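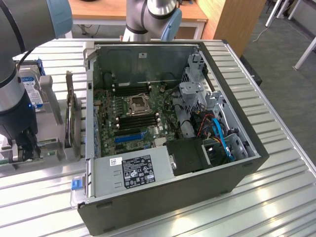 Side panel off, nothing in the socket, drive out.

Old workstation tower - is the "just swap the memory" advice worth anything?
Asked by Sumeya Wolde in Desktops and Towers, July 2024

I have an older tower that I'm told can be brought back to life for next to nothing. The guy at Tistitz who sells used parts wants me to buy a processor, four sticks of memory and a "board health check," and I don't believe in the third thing at all. I'm not sure I believe in the first two either.

What I know so far. The CPU is gone. The board has two banks of memory slots, one on each side of the socket, and I can't find a manual that says which slot gets filled first. I've read three forum threads on this and they give three different answers. One says any slot works. One says you must fill them in pairs or the machine won't post. One says the color of the slot tells you, but my slots are all black so thanks for that.

It last ran in March, with a different processor that went into another machine. Before that it threw a 923 beep code, or that is what the previous owner wrote on a piece of tape. I have never heard of a beep code with three digits and I suspect he made it up.

There are also more expansion slots than I know what to do with, and one of them is bright blue. Does blue mean anything? 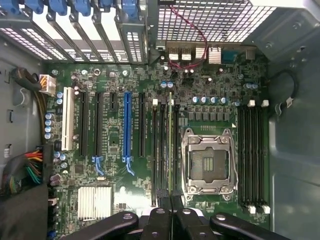 The expansion slots and the two power plugs, if that helps anybody.

So: can I test this board with one stick of memory before I hand over money for four, and do I need the "health check"?

3 answers

Answer from Berhanu Lencho
Just get a new computer. A board that age isn't worth the electricity. I had one like it and it was slow when I bought it. You can pick up a refurb at Gudeta for the price of the processor alone and it comes with a warranty.

Answer from Setsuko Hoshino (marked helpful)
Skip the health check. Ask him what he does for it. If the answer is that he plugs it in and sees whether it starts, you own an outlet too.

One stick is fine for a test on most boards of this type, but "most" is doing a lot of work there. Some workstation boards are picky about the kind of memory (registered or unregistered, they don't mix) and about which slot goes first. The thread telling you any slot works was written by somebody who got lucky. Look for the tiny white printing next to the slots with a flashlight. If one slot is marked 1 or A1, start there. If you can't read it, get the model number off the board and search for that, not for the name on the case. Case names cover half a dozen different boards.

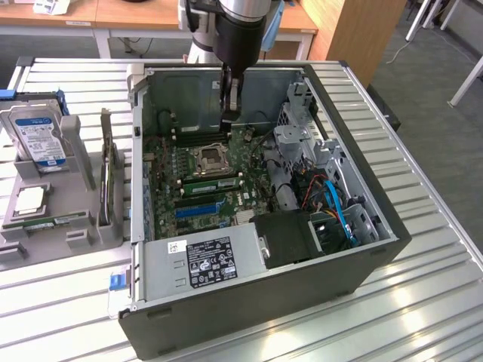
Before the memory, though, you need a processor in there, and this is where I'd slow down. Shine the flashlight across the open socket at a low angle. If it's the kind with pins in the socket, a bent one will catch the light differently from its neighbors. Do not poke at it with a fingernail to see. A bent pin can knock out a whole memory channel, and then you'll spend a weekend swapping good sticks and blaming them.

With the power cord out, push the stick straight down until the latches come up at the ends. It takes more force than people expect. If a latch won't close, check the notch before you lean on it.

Blue on a PCIe slot is usually the maker's hint about where the graphics card goes. I say usually. I've seen it mean nothing.

As for 923, I'd ignore the tape. It could be a number off some screen, it could be his locker. Count the beeps yourself when you get that far.

Comment from Sumeya Wolde: The printing is there but I need better glasses. He says the check is 11 dollars and "includes a report." I asked to see a report and he didn't have one.

Comment from Setsuko Hoshino: Then you have your answer on that part.

Answer from Thaddeus Greenberg
Agree with most of the above, but I wouldn't buy the processor from the same place until he'll take it back if the board is dead. Get that in writing on the receipt. Also 2 sticks, not 1, if he'll sell them that way. I've had a board refuse to start on a single stick and run happily on a pair, and I never did find out why.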